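Chapter 4
The Painter Who Stayed Indoors: Anderson Lins and the Fancombe Interiors

In this chapter
What the Fancombe painters thought they were doing
How Lins came to paint the same room 49 times
Why the Samis show was a failure, and why that helped
Reading a picture in which very little happens

Most chapters on a modern painter begin with a journey. The young artist leaves the village, takes a train, sees a Cézanne and is never the same again. Anderson Lins took a train once, to visit his aunt in Rangel, and complained about it for the rest of his life. He saw his first Cézanne in a library book with the colour plates torn out, and had to make do with the captions.

You met the Fancombe group briefly at the end of Chapter 3, where they were arguing. They will go on arguing for most of this one. The group had two rules, both written by people who later left it. The first was that a painting should be made in front of its subject. The second was that the subject should be out of doors, in honest weather, and if possible up a hill. Lins kept the first rule with great strictness. He tried the second one April, caught a chill, and went home to paint the back room.

He painted it for 20 years. The room was on the ground floor of the house his mother let to lodgers, and it contained what such rooms usually contained: a table, a chair, a cupboard, a window that looked at a wall. In the early canvases all four are present. By the middle years the chair has gone, and the window survives only as a paler patch on the plaster. In the last pictures we have the table and the corner behind it, and some critics have had their doubts about the corner. 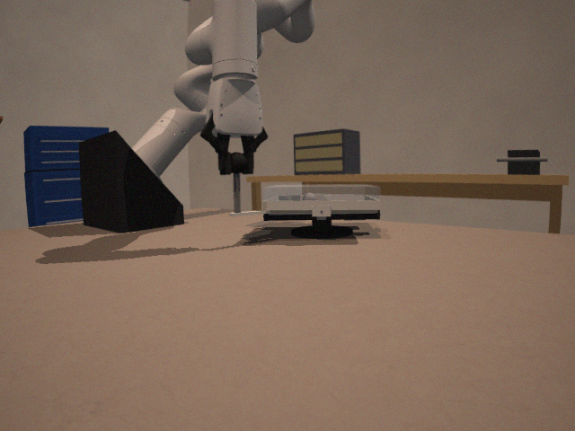
Fig. 4.1 Broad tabletop with a curved far edge. Computer rendering.

It is easy to make Lins sound like a hermit, and he did what he could to encourage this. The letters tell us otherwise. He wrote to the dealer Pulletero almost every week, chiefly to ask for money and to be rude about landscapes. "I hear that Fancombe has discovered another valley," he writes in one of them. "Please tell them I already have a floor." Pulletero, who had a warehouse full of valleys he could not sell, seems to have taken this in good part.

What did Lins want from his room? Students often answer "simplicity", and examiners often wish they wouldn't. The early interiors are crowded with small decisions. Look at how he handles the place where a wall meets a floor. In most paintings of the period this is a line, put in quickly so that the furniture has something to stand on. Lins will spend a third of the canvas getting to it. He changes the grey as he goes, warms it, loses his nerve, scrapes it back, and leaves the scraping for us to find. The furniture has to wait its turn.

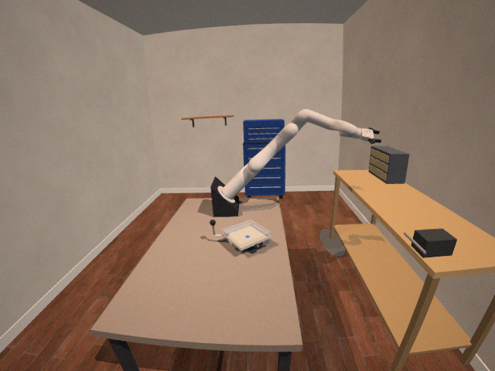
The Fancombe painters found all this maddening. They had walked a long way in wet boots to be modern, and this man was being modern in his slippers. When the group rented the hall at Samis for its second public show, Lins was given the passage between the cloakroom and the stairs. He hung nine interiors there, in bad light, at the height of a tall man's elbow. Over the whole run 300 people went past them to collect their coats. The local paper reviewed the hills at length and described the passage as "freshly decorated".

He was delighted. He cut out the notice and pinned it up in the room, where it turns up in several later canvases as a small yellowish rectangle to the left of the table. For decades scholars took it for a window, and one of them built a theory of exile on it. We shall come back to that theory in section 4.5, with as much kindness as we can manage.

Before you read on

Choose a room you know well and write down, from memory, the colour of its walls at eight in the morning and again at dusk. Then go and look. Keep both sets of notes, as you will need them for the exercise on tone at the end of section 4.2.

4.1 The house and the lodgers

The Lins family came to Fancombe when the brickworks was still taking on men, and left it, apart from Anderson, when it stopped. His mother bought the house cheaply because the roof leaked. She filled the upper floors with clerks, a piano tuner and, for one winter, a retired sea captain who sat for the only portrait Lins ever finished. The captain did not like it. He said that it was mostly wall.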